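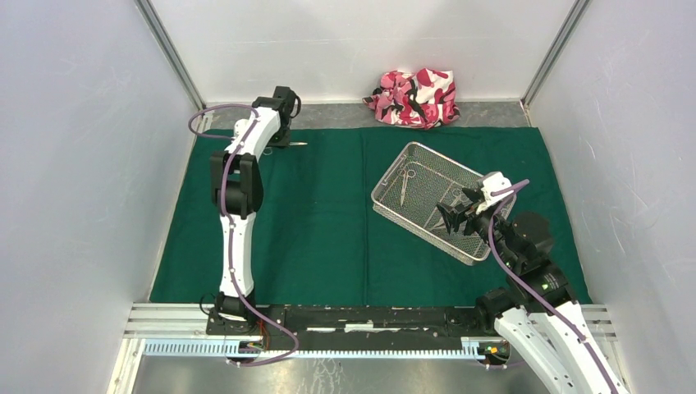
4. Grout Joints in Kitchen Floors

6 min read

In this section we consider the joint between floor tiles, and how its width influences the look of a kitchen after some years of use. The choice of tile is discussed in many texts, but the joint is often left to the installer. In our opinion this is a pity, for the owner must live with it much longer than the installer does.

We visited 36 kitchens in Bramomport, all with ceramic tile on a cement base. The owners were asked how often they wash the floor and if the grout was ever sealed. Where the joint was narrow, the owners complained less about dark lines near the stove. They complained more about cracks at the doorway, where the floor receives the most steps.

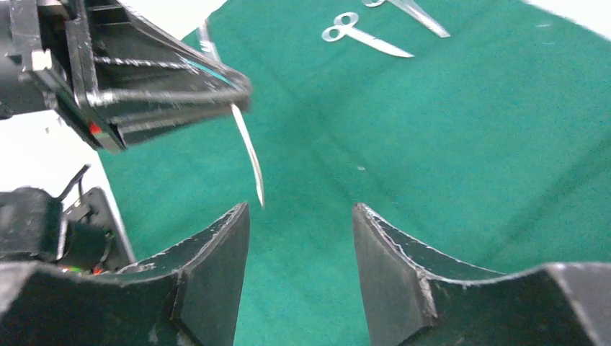 Vol. 6, No. 2

Two grouts were common in these homes. Grurkex is a cement grout with fine sand, and Gendum is sold already mixed in a tub. The owners of Gendum floors were in general more satisfied with the color. We must be careful with this result, as the Gendum floors were also the newer ones.
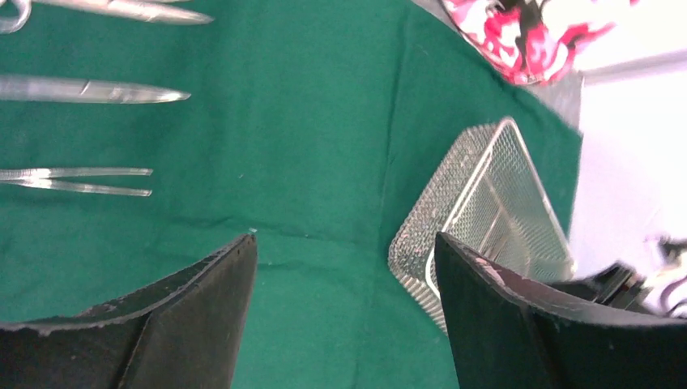 Should the grout be lighter or darker than the tile?
A slightly darker grout is the safer choice for a kitchen. It hides the change of color that comes with washing, and small repairs are less visible in it.

On the matter of sealing, the answers did not agree. Four owners had sealed the joints by themselves, and two of them did it again each September. Their floors were clean, but these are also persons who wash the floor with much attention, so the effect of the sealer alone cannot be separated.

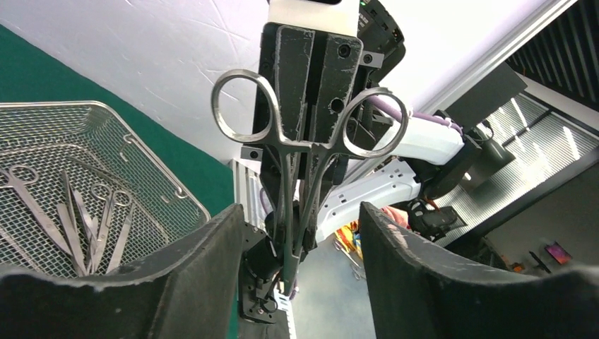 Figure 4. Clamp held upright, finger rings at the top.

The width of the joint should therefore be decided together with the size of the tile, before the first row is laid. A later change is possible only by cutting out the old grout, and this work often damages the tile edge.

Comments

Did you look at epoxy too? My doorway cracked in the second winter with the cement kind.

Oh, I wish I had read the part on darker grout before Monday. Ours is white.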